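3. El escritorio como lugar de guardado

3.1. Qué entendemos por una mesa ordenada

Cuando empezamos a pensar en este trabajo, allá por agosto, creíamos que la pregunta era bastante sencilla: ¿dónde pone la gente las cosas pequeñas de su mesa cuando le pedimos que la recoja? Pronto vimos que la palabra «recoger» significa algo distinto para casi cada participante, y que esa diversidad, lejos de ser una molestia, era lo más interesante que teníamos entre manos. Hay quien despeja por completo la superficie y quien solo acerca unas cosas a otras; hay quien no da la mesa por terminada hasta que cada objeto tiene un recipiente, y quien deja con mucho gusto una planta o una lámpara a la vista porque, según nos contaron varias personas, sin ellas la mesa «parece de otro».

Reunimos 320 respuestas al cuestionario inicial y, a partir de ellas, distinguimos dos grandes familias de objetos. Llamamos objetos de estancia a los que viven sobre la mesa y rara vez se guardan (lámparas, plantas, algún recuerdo), y objetos de paso a los que se usan y se sueltan: notas adhesivas, herramientas de mano, piezas menudas. La distinción procede de una propuesta de Vimala Gounder, a quien agradecemos muchas tardes de conversación paciente sobre cajones, bandejas y botes de lápices.

3.2. Recipientes abiertos

En la escala Bokwood, que utilizamos en todo el estudio, un recipiente se considera abierto si su contenido puede verse y tomarse sin levantar una tapa. Nos interesaban sobre todo dos tipos, muy corrientes en cualquier oficina: la caja baja de un solo hueco y el organizador de rejilla con compartimentos. La primera perdona mucho - uno deja caer dentro lo que sea y sigue con lo suyo -, mientras que el segundo invita a decidir, porque un objeto largo pide apoyarse en un borde y uno blando y corto cabe mejor en un compartimento delantero. La figura 2 recoge ambos recipientes sobre tableros de madera clara.

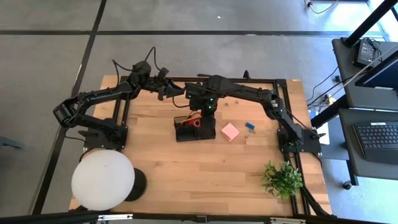
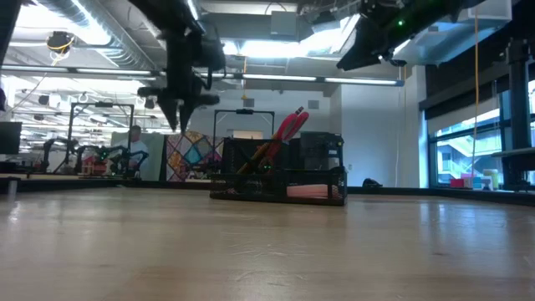
Figura 2. Primera imagen: caja negra abierta con un objeto rojo y otro amarillo en su interior; a su derecha, notas adhesivas rosas, y en la misma mesa, una planta y una lámpara de globo. Segunda imagen: organizador negro de rejilla con una herramienta larga de mangos rojos, apoyada en diagonal, y un objeto cilíndrico rosa.

3.3. Lo que se queda fuera

Registramos 2.910 colocaciones individuales, y casi 200 de ellas nos dieron verdaderos quebraderos de cabeza a la hora de codificarlas. Eran, en su mayoría, piezas pequeñas que quedaban junto al recipiente, a veces tan cerca que costaba saber si la persona las había dejado ahí a propósito. Después de darle muchas vueltas, optamos por la categoría «contiguo», que no prejuzga la intención y que puede sumarse a «dentro» o a «fuera» según el análisis que se quiera hacer.

Las notas adhesivas merecen un comentario aparte, y confesamos que les hemos tomado cariño. Muchos participantes nos explicaron que prefieren tenerlas a mano, en un sitio donde puedan arrancar una sin mirar, y que guardarlas en un recipiente hondo les parece casi lo mismo que perderlas. Por eso las tratamos como objeto de paso en el recuento general, pero calculamos también los resultados sin ellas, y el lector encontrará las dos versiones en la sección 4.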